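How I Sort and Pack Away the Little Ornaments (on the Bed, With a Cup of Tea)

Filed under: Small Storage

Every December I swear I'm going to put the tiny stuff away properly, and every year I end up sweeping it all into a grocery bag and shoving it on top of the wardrobe. Then eleven months go by and I pull out one enormous knot of thread with a bell stuck in it. Two winters ago I finally came up with a system, and it has held up well enough that my sister-in-law asked me to write it down. So hi, Fanni Csonka's kitchen group, this one's for you too!

I'm talking about the small things here. Cord ornaments, charms on strings, beads that have come off something, little bells, tassels, the bits you tie onto presents or hang from a cupboard knob. Glass balls and anything breakable need their own post (it's coming, I promise).

What you need

A shallow cardboard box, the sturdier the better
A few sheets of tissue paper
Some index cards, or an old cereal box cut into cards
Small paper envelopes
Scissors
A blunt needle or a wooden toothpick for the knots
A pencil
A bed

Yes, a bed. I used to do this at the kitchen table and beads rolled off it all afternoon. A bedspread has just enough give that things stay where you drop them, and if something does roll, it rolls into a wrinkle and waits for you. Use a cover with a flat weave if you have one. I tried it once on a chunky knit blanket and was picking gold thread out of it in March.

Step 1: Get a box that isn't too deep

Deep boxes are how we got into this mess in the first place. Anything at the bottom of a deep box gets crushed and tangled by whatever is on top of it, and you have to dig, and digging makes more tangles. You want something you can see all the way into.

I've bought exactly one proper ornament organizer in my life, a Zusa with snap-in dividers, and it was fine, but the dividers were all the same size and nothing I own is. Cardboard is better for this. You can cut it down, you can write on it, and when it gets tired you recycle it and start over. Gift boxes are great, and so are the ones that cookies come in, as long as you get all the crumbs out.

Don't worry about a lid. Mine slides into a drawer, so I've never missed having one. If yours is going up in an attic, lay a piece of card across the top and tie it with string.

Step 2: Tip everything out and spread it around

Take the whole lot and put it on the bedspread next to the box. Then spread it with the flat of your hand, gently, so pieces aren't sitting on each other. Don't start sorting yet! I always want to start sorting right away, and then I pull on a string that belongs to three other things.

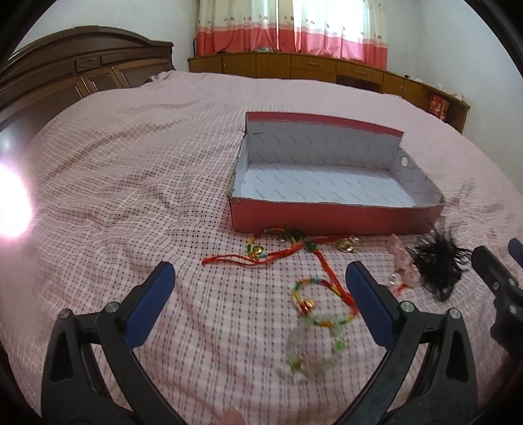 Box open, bits out on the bedspread, and that red cord still in a tangle.

Once it's all spread out you'll get a feel for what you've got. I usually find a couple of loose beads with no home, and at least one thing I don't remember owning.

Step 3: Deal with the tangles before anything else

Okay, this is the slow part, so put something on in the background. I listen to a gardening show out of Stodport that has nothing to do with ornaments and is very soothing.

Find the loose tail of the string first. If you can see a tail, you've got a way in. Leave the ends alone, though, and don't pull. Pulling is what turns a loose tangle into a hard little knot. Instead, pinch the middle of the tangle and wiggle it between your fingers so it opens up, like fluffing a cotton ball. Then take your toothpick or blunt needle and slip it into the biggest gap and tease that open a bit more. Keep going around until the tail slides back through on its own.

If there's a bell or a charm on the cord, hold it in your other hand while you work. The weight of it swinging around will undo everything you just did.

Really stubborn knots get a tiny pinch of cornstarch. Rub it in, wait a minute, try again. It brushes off thread pretty easily, but test it on a dark cord first, because I've had it leave a dusty look on navy blue.

I give any one tangle until the end of a song, maybe two, and then I put it down and do another. You come back to it with fresh eyes and half the time it falls open.

Step 4: Make piles

My piles go like this, and yours can be different:

Things that hang (anything with a loop or a long cord)
Things that sit or tuck in somewhere
Loose beads and charms
Needs fixing
Going to somebody else

The fixing pile is allowed to be small. If mine gets big I go through it again and ask myself whether I'm going to sit down and restring that in the next month. If I'm not, the beads go in with the loose beads and the rest goes out.

Step 5: Wind the cords onto cards

This is the step that changed everything for me. Cut a card a bit longer than the ornament. Snip a little notch in each short end. Tuck the loop in the top notch, wrap the tail loosely around the middle, and tuck the end in the bottom notch. The charm lies flat on the front of the card where you can see it.

Loosely is important. If you wind thin thread tight it keeps the kinks all year, and then you have to steam it (held well above the kettle, with tongs, and please mind your fingers).

You can double up short ones, one on each side of the card. I don't go past two. I went past two once.

Step 6: Envelopes for the loose stuff

Beads go in a paper envelope, sorted by color if you're that kind of person. I do dark ones and bright ones and leave it there. Write on the front in pencil before you fill it. Writing on an envelope full of beads is miserable.

I got a pack of 300 little coin envelopes from Pramley, which I will be using until I'm very old. Folded-up scrap paper with a bit of tape works just as well.

Step 7: Fill the box

Tissue on the bottom first, crumpled a little so it's springy. Stand the cards up on their long edges, like files, with the heavier charms toward the middle. Envelopes go down one side. Then one more sheet of tissue on top, tucked in at the edges so nothing slides when you move the box.

Write what's in it on the outside. I put the room too, so mine says "small hanging things, hallway and kitchen."

The whole job takes me 60 minutes if I don't stop for a snack. When you're done, run your hand over the bedspread before you shake it out. There's always a bead.

Comments are open below if you've got a better trick for metallic thread, which still beats me every year.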